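Graltus publishes buying guide for firms about to spend money on their first robot arm

Pulinbridge, Jun 19, 2019

Graltus, the equipment planning firm, has today released a free guide for small businesses thinking of buying a robot arm. It runs to 26 pages, two of which concern the robot.

The remainder deals with everything else that turns up on the invoice, or fails to turn up on it and has to be ordered separately in a hurry: the gripper, spare fingers, the table, the guarding, the training, the electrician, and the trays that the parts sit in. Readers hoping for a chapter on the future of work are advised to look elsewhere.

The guide, called Before You Sign, was written by Wiroj Yensuk, head of equipment planning at Graltus, who has spent nine years reading other people's quotations.

"Most buyers can tell me the reach of the arm to the millimetre," said Mr Yensuk. "Then I ask what it's going to pick up, and what that will be sitting on, and they say they'll sort that out later. Later is a very expensive time to sort things out. I once watched a meeting spend a whole morning on the colour of the safety fence and a minute and a half on the gripper. The fence came out very well."

Before You Sign asks firms to begin at the fingertips and work backwards. The first worksheet has no space for the make of robot at all. Buyers are asked to write down the object to be handled, the container it arrives in, the surface underneath and how much all of these vary from one day to the next. Only when that sheet is full may they turn over and start looking at arms, a rule Graltus admits it has no means of enforcing.
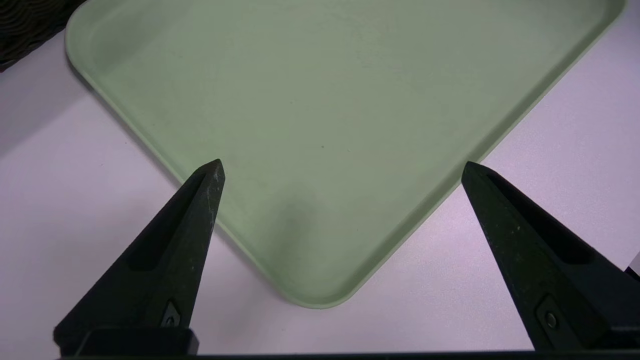
Gripper fingers at the corner of a green plastic tray. Fingers and trays each have their own line in the Graltus budget sheet.

Trays get a chapter to themselves, which the author describes as the one he was repeatedly asked to shorten. It covers rim height, rounded corners, finish and the awkward question of whether the same tray will still be on sale in three years' time. Firms are urged to settle on one pattern and buy enough of it, having first tried a few with the gripper they mean to use. The chapter on fingers is briefer and recommends ordering a spare set along with the first. They are the part that meets the work, and they wear accordingly.

The worksheets were tried out over the winter with Multetti, a packer of kitchen fittings based in Phuthong. Multetti had set aside a budget for a single arm and discovered, on filling in the second sheet, that the figure covered the arm and very little that would allow it to do anything. The company put the order back, redrew the budget and found 4000 pounds for trays, fingers and fixings that had not appeared in any earlier version. It also struck out a second screen, whose purpose could not be established.

Graltus says the delay was a good result, though it accepts that this is an unusual thing for a firm in its line of business to announce in a press release.

"We're paid for planning, so I would say that," said Mr Yensuk. "But a robot that arrives in spring with nothing to hold isn't early. It's furniture."

Before You Sign also includes a calendar for working out when each item must be ordered, a page of questions to put to suppliers, and a short list of phrases in quotations that ought to prompt a telephone call. "Subject to application" heads the list. "Typically included" comes second.

The guide is free of charge and can be had from the Graltus office in Pulinbridge, on paper or by email. The budget sheet comes as a separate file so that it can be filled in, argued over and filled in again. Graltus will hold two open afternoons in July, at which buyers can bring a quotation and have it read by somebody with nothing to sell them except more planning. Places are limited by the number of chairs.

ENDS

Notes to editors

Graltus advises small and medium-sized firms on choosing and budgeting for handling equipment. It does not make or sell robots.

Wiroj Yensuk is available for interview and will talk about trays if allowed.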